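Mon 24 April

Second post on the Vetby gripper kit. The first dealt with mounting and cabling; I have left that one up, although the torque figure in it was wrong and Arnout Koster wrote to tell me so. It is corrected now.

The kit as sold is a pair of black fingers, a wrist bracket with a small camera, a control board and a licence for the pick software. It costs 640 pounds before tax. The fingers bolt to any two-jaw actuator with the common hole pattern, and the bracket went on to my Jillgate arm without an adaptor. The manual says it will not fit the older Jillgate wrist. It does if you swap the two long screws for shorter ones and leave the washer out.

## Test set-up

I wanted to know whether the kit will handle ordinary small cartons, the kind that come out of a bathroom cabinet or a kitchen drawer. The sales sheet shows machined blocks and very little else. Cartons are harder. They have printed faces, they give a little when squeezed, and their corners are seldom square after a few weeks of handling.

I ran 269 picks over several evenings, all on the same wooden table. Closing force was left at the factory setting for the first half and dropped by 10 per cent for the second. Speed stayed at the middle of its three settings. A pick counted as a success if the carton left the table and stayed in the fingers for the whole move to the drop point.

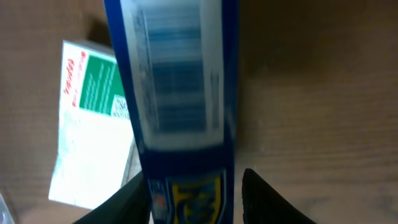 Grip on tall, narrow cartons is the strong point of the kit. The fingers taper towards the tip, so the contact patch is small and sits low on the finger, and I had assumed a long carton would pivot about it. Most did not. Some lean is normal: the blue box is slightly tilted between the fingers, and a tilt of that order did no harm at the drop point. Motion blur is the larger problem. With the arm moving, the camera smears the print to the point where no text can be read, so any check on what you have picked up must be done before the lift or after the arm has settled. The software has a "verify in transit" option, on by default. Turn it off. It cost me 3 false rejects in the first short run and I learned nothing from them.

Overexposure is a related fault. White packaging under a bright lamp goes nearly blank, and the exposure control is slow to respond. There is a manual override two menus down, under Sensor and then Advanced. Fixing the exposure by hand and lowering the lamp output gave me a usable picture of most faces, with some loss in the shadows.

## Approach and opening width

Opening width is set per job. The default is fully open, which is safe on a clear table and a nuisance on a crowded one, where the outside of a finger will knock whatever stands next to the target. I now set the width to the carton plus a small margin and let the software widen it if the first approach fails. Cycle time improved a little.

Small square boxes stood on end need more care. The camera looks down on the upper face, and glare on that face shifts the edge estimate towards the lamp. The correction is to move the lamp. Recalibrating does nothing for it, and I wasted an evening finding that out.
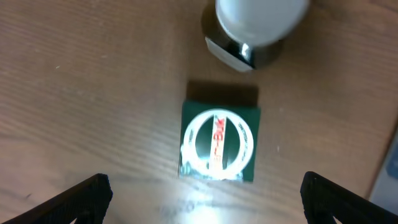

Llinos Hopkin wrote after the first post to say that her kit lost its calibration each time the board was powered down, and asked whether mine did the same. It did until the July firmware. Since then the offsets have been kept through every restart. She should check the version number on the status page, as the updater can report success without writing anything.

## Against the Humphreys kit

I used the Humphreys kit last year on the same arm. Its fingers are softer and mark cartons less. Its camera is worse in low light and its software will not accept a manual opening width at all. Spares are cheaper. For mixed cartons I would take the Vetby; for anything with a delicate finish, the Humphreys.

Still to do: the low speed setting, and the longer fingers, which are on back order.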